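Téléopérer un bras en simulation : notes de la semaine

22 juillet 2022

Cette semaine j'ai repris les démonstrations pour la cuisine simulée. Renata Duda m'avait laissé la scène prête depuis lundi, avec le bras monté devant le plan de travail et le script de rejeu à peu près propre. Il me restait à conduire le bras et à enregistrer.

Pour la commande, j'utilise toujours la souris 3D. J'ai essayé les manettes du casque en novembre, et la main dérivait trop dès que je voulais tenir une position. Avec la souris 3D, les translations sont lentes mais régulières. Les rotations restent pénibles : je règle l'orientation du poignet au début, loin des objets, puis je n'y touche presque plus.

L'objectif de la série est simple à énoncer. Le bras part d'une pose variable, s'approche de l'appareil blanc posé vers le fond du plan de travail et amène la pince au-dessus de son socle rond. J'enregistre les positions articulaires, la pose de la pince et l'image de la caméra fixe, à 25 Hz. 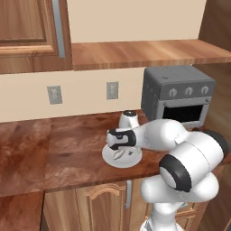

La pince au-dessus du socle, vue depuis la caméra fixe.

L'approche est la partie facile. Le problème, c'est la profondeur. Sur l'écran, la pince masque une partie de l'appareil et je juge mal la distance qui reste. J'ai ajouté une deuxième fenêtre avec une vue de côté, que je suis seul à voir : elle n'entre pas dans les données. Auður Brøndum pense que c'est une mauvaise idée, parce que le modèle devra reproduire des gestes décidés avec une information qu'il n'aura pas. Elle a sans doute raison. Je vais faire une partie des essais sans cette vue et comparer.

Autre point, le coude. Le four est contre le mur, à droite, et si je pars d'une pose trop basse le bras cherche à passer tout près. J'ai gardé les trajectoires qui le contournent par le haut et jeté les autres, soit 37 essais. J'ai aussi coupé les temps morts en début d'enregistrement. Quand j'hésite, le bras ne bouge pas, et une politique apprise là-dessus apprend surtout à attendre.

Au total il me reste quelque 750 démonstrations utilisables, toutes rangées sur le serveur Akpan avec la graine de la scène et la pose de départ. Les noms de fichiers ont changé depuis la dernière fois - le script de conversion est à jour, l'ancien ne marchera plus.

La semaine prochaine, premier entraînement. Je commence par du clonage de comportement tout bête, sans historique, pour avoir une référence. Ensuite Renata veut faire varier la position de l'appareil, et il faudra probablement que je recommence une partie des enregistrements.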